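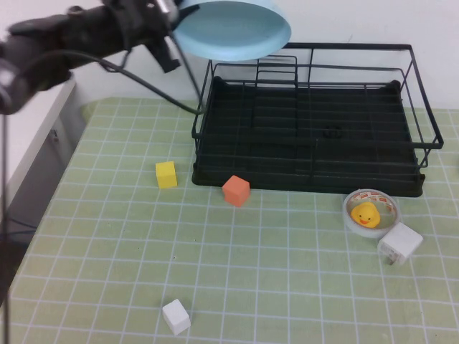 Chapter 4
Household Water: From the Source to the Tap

4.1 Why we begin with quantity

In the first three chapters we looked at water in nature: how it falls, how it moves over the land, and how it is stored under the ground. Now we follow the water into the home. Many students expect that this chapter will start with cleaning and treatment. We have chosen to start with quantity, as a family with too little water can not stay healthy even when each glass of it is perfectly clean. Hands are not washed, dishes are rinsed badly, and food is prepared on surfaces that were wiped with yesterday's cloth.

Throughout the chapter we will use two communities. Gollholm is a small town on flat ground. It takes its water from a shallow well field and pumps it to a single tank. Larnon is a hill village, and its water comes by gravity from a spring. Gollholm has 663 connected homes. Larnon had 300 at the time of the survey we use here. The two places are not far from each other, but their problems are quite different, and you should try to keep them separate in your notes.

4.2 Demand through the day

Water is not used evenly. In Gollholm the use is lowest in the middle of the night and rises quickly after six in the morning. There is a second rise in the evening, when people cook and wash dishes, and this one is lower but lasts longer. An engineer who knows only the daily total does not know enough to choose a pipe. The pipe must carry the water of the busiest hour, and the tank must be filled in the quiet hours before it.

We call the ratio between the busiest hour and the average hour the peak factor. For Gollholm it is 2. Small systems often have higher peak factors than large ones. In a city, the habits of many people mix together and the curve becomes smoother. In a village where everybody gets up for the same bus, the curve is steep.

Larnon does not pump, so it can not decide when the water arrives. The spring gives the same flow in the day and in the night, and what is not used goes over the edge of the tank and back to the stream. In a dry March this becomes a serious matter. The village answered it with a larger tank, and we will calculate the size of that tank in Section 4.6.

4.3 Surfaces that touch water

After quantity comes contact. Between the source and the mouth, water touches many materials: concrete, steel, plastic, glass, rubber, and finally the sink, the cup and the plate. Each of them can add something to the water or take something out of it. A new concrete tank makes the water more alkaline for the first weeks. Old iron pipe gives color and a taste of metal. A smooth coating is easy to wipe when it is new, but small scratches and marks come with use, and dirt can stay in a scratch after the rest of the surface has been cleaned.

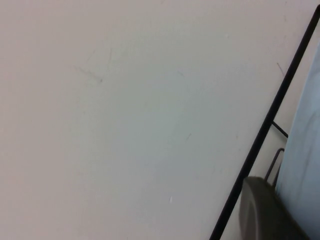
For this reason, inspectors pay attention to the age and condition of a material as well as its type. The Baidoo method, which we will use in the exercises, gives every contact surface a score for material and a second score for wear. The two are written next to each other and are never added. A good material in poor condition – for example, a glass-lined tank with a crack – should not receive the same result as a poor material in good condition, because the repair is different.

In Gollholm the lowest wear scores were found in the oldest part of town, along the street called Sketton, where 19 homes still had their first pipes. In Larnon, the weak point was the lid of the spring box.

4.4 Terms you will need

Demand: the water that users take in a given time.
Peak factor: the demand of the busiest hour divided by that of the average hour.
Contact surface: any surface that the water touches before it is used.
Overflow: water that leaves a full tank without being used.

Before you go on to Section 4.5, read again the part on storage in Chapter 3. The calculations use the same units.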